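Keep the Tablecloth On

My family ate on a bare wood table for 15 years, and I spent most of that time telling people to use coasters. We had bought it at a shop in Prosser for more than we could afford, and it made all of us nervous at dinner.

A cloth fixes this. A cheap one costs less than a pizza, and it covers the scratches you already have. I keep 4 of them in a drawer and change them when they look bad. In August, when we eat late and there is melon juice everywhere, that can mean every night.

People say cloths are old-fashioned, or that they hide good wood. I think wood you are afraid to touch is already hidden. The table is also where bills get opened, homework gets done and the shopping gets put down. It should be able to take all that without a lecture from me.

Patterns help too. Plain white shows every drop of coffee, and you will end up guarding it the way I guarded the wood. Pick something busy.

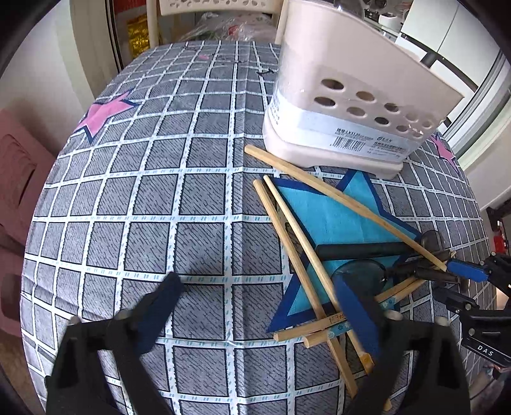

Stars and checks on a tablecloth, with a utensil holder still in its label.

I would buy wipe-clean for small children and cotton for everyone else. Skip the lace. Ironing is optional, and I gave it up years ago.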